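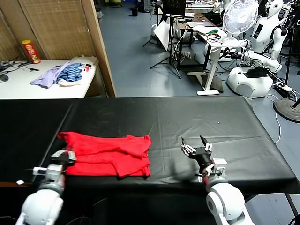
Figure 3. A red garment on the black cloth, folded into a rough rectangle. More laundry lies in a loose pile on the white table behind.

3.2 Folding quality

We rated 411 folds of tops and other soft clothes. Each fold was given a score from 0 to 10 by two raters, who did not see the score of the other. The outline and the loose creases were scored separately, as proposed by Zamani in the Lirnetti study. A rough rectangle as in Figure 3 can get a good score for outline and still lose points for its rumpled edges. When the scores differed by more than two points, the raters discussed the fold again.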